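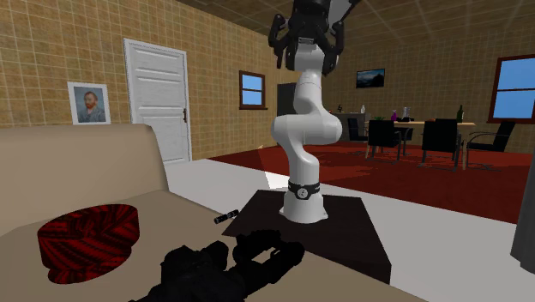
I took Thursday off work and drove out to Rustcombe for the Besnard open day, and I'm so glad I did! They spent the whole afternoon showing how they train arms in simulation before anything gets near a real motor. You sit in front of a big monitor, the arm goes for something in a make-believe apartment, and a whole room full of grown adults leans forward in their chairs.

My favorite part was the binoculars. All black, an awkward shape, and you have to decide where two fingers should go – I'd have picked a barrel, but there's that post in the middle. They told us they'd run 2970 tries at this kind of pickup since January, with 53 household objects in the set.

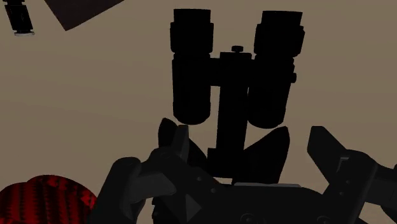

Elmarie Ngubane wondered out loud how much of it would carry over to a real living room, and the woman at the keyboard said that was the question they argue over at lunch every day. I stayed until they started stacking the chairs.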